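Looking After a Handheld Gripper: Setting Up, Checking and Repairing One Unit

Student project report, Landus workshop course, Zisville
Written by Valentin Joly

1. How I came to this project

When we were asked to choose one machine and follow it closely for a term, most of my group went for the big arm in the main hall, and I can't blame them. I chose one of the handheld grippers, the white ones we call the Carré units, partly because I had already used one for folding clothes and partly because I had a suspicion (a correct one, I'm pleased to say) that the small machines get the least care. They go into a drawer at the end of the afternoon and come out again in July with fluff in every joint.

My aim was modest. I wanted to write down how a single unit is set up before a session, what has to be cleaned or tightened and how often, and what to do when the fingers stop holding cloth properly. My tutor at Astmont asked that a new student should be able to follow it without ringing anybody up, and I have tried to keep that in mind, though I do wander now and then.

2. Setting the unit up

The order matters more than I expected. I began by switching on first and checking the fingers afterwards, and twice I had to switch off again to pick a thread out of a joint. Now I do it this way round: wipe the fingers, open and close them by hand, look at the strap, and only then turn the unit on and wait for the lights. I give it a full minute. If the green row hasn't come on by then, I put the unit back on charge and make myself a cup of tea.

After that comes the zero setting, done with the fingers fully closed on nothing at all. Please don't be tempted to do it with a bit of cloth between them to save time - I did, and the unit spent the whole afternoon believing it was shut when it wasn't.

3. Trying it on real cloth

A bench test with a strip of card tells you very little, so I moved to clothes on a made-up bed as early as I could. A shirt is heavier than it looks once you start dragging it, and the pull comes at an angle, so any slackness in the fingers shows up quickly. I used the same few garments throughout, and kept to a simple routine of pinching near an edge, drawing the cloth across the sheet and letting go. The row of five green lights is the thing to glance at while you work, along with the way the folds run in towards the black fingers.

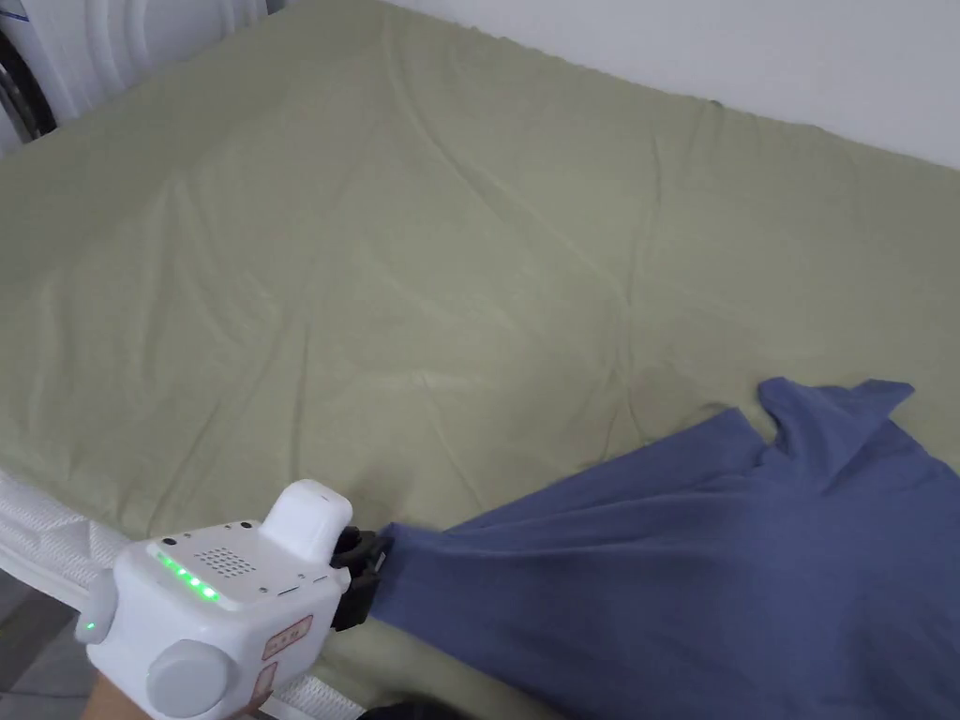 4. Cleaning and small repairs

I logged 301 grips in the first stage and 600 by the end of the second. The fingers are ribbed and jointed, and lint gathers between the ribs, so I brushed them out with an old toothbrush after every 73 grips or so. (The odd number is simply where the first slip happened, and I stuck with it.)

The only proper repair was to the right finger, which had worked loose on its pin. I switched the unit off, eased the pin out, cleaned it, and put it back with a new washer. It took me most of a morning, a good part of which was spent on my knees looking for the old washer. Afterwards I repeated the zero setting and ran 6 test grips on a tea towel before going back to the shirts, and all of them held.

5. What I would still like to do

I never got round to comparing fabrics properly. Thick cotton was kind to the unit and a silky lining was not, but I only tried the lining on one afternoon and wouldn't want anyone to rely on it. I would also like to see the strap checked more often, as mine had begun to fray near the buckle by the last session and I noticed it only when packing up. The spare washers are in the tin on the second shelf, next to the toothbrush.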